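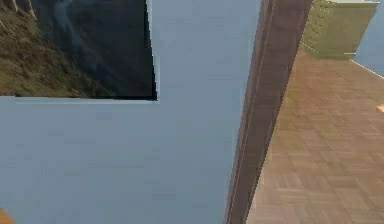 Fig. 4. Framed landscape on a painted wall.

4. Hanging a picture on the Flodcombe rail-free hook

Read this section through once before you pick up the hammer. Most people read it afterward, which explains the length of section 9 (Filling Holes).

Each Flodcombe hook carries up to 20 pounds. Weigh the picture in its frame, glass and all. If you don't own a scale that will take a picture, stand on the bathroom scale with it, then without it, and subtract. You needn't write down the second figure.

4.1 Finding the height

1. Measure 57 inches up from the floor and make a light pencil mark. The middle of the picture goes at this height, whatever your tallest relative says.
2. Measure the height of the frame and halve it.
3. Pull the wire up at its center, as if it were hanging, and measure from the wire to the top of the frame.
4. Take the step 3 figure away from the step 2 figure. Measure that far up from your pencil mark and make a second mark.
5. Rub out the first mark. People who skip this step put the hook on it.

Note: Over a sofa, ignore step 1 and leave 8 inches between the sofa back and the bottom of the frame. Heads will still touch it. They will touch it less.

4.2 Fixing the hook

1. Hold the hook so that the bottom of its curve, where the wire will sit, is level with the second mark.
2. Start the pin through the guide at the angle the guide gives you. It is meant to slope down into the wall. Do not correct it.
3. Tap with a small hammer until the head meets the guide, then stop.
4. Pull down on the hook with two fingers. If it moves, take it out and start again an inch to one side.

CAUTION: Do not drive pins directly above or below a switch or outlet. Cables tend to run straight up and down from these, and they don't show through paint.

CAUTION: On plaster, put a small cross of masking tape over the mark first. On brick, put the hammer away and see section 6.

4.3 Leveling

1. Hang the picture and step back to the far side of the room.
2. Lay a spirit level along the top of the frame. Trust it over your eye, and over anyone calling advice from the kitchen.
3. Press a felt bumper onto each lower corner at the back. These stop the frame from drifting when doors are slammed.
4. Check again after a day or so. New wire stretches a little and the picture will settle lower.

Spare pins and bumpers are in the small bag taped inside the lid of the box, under the leaflet you have already thrown away.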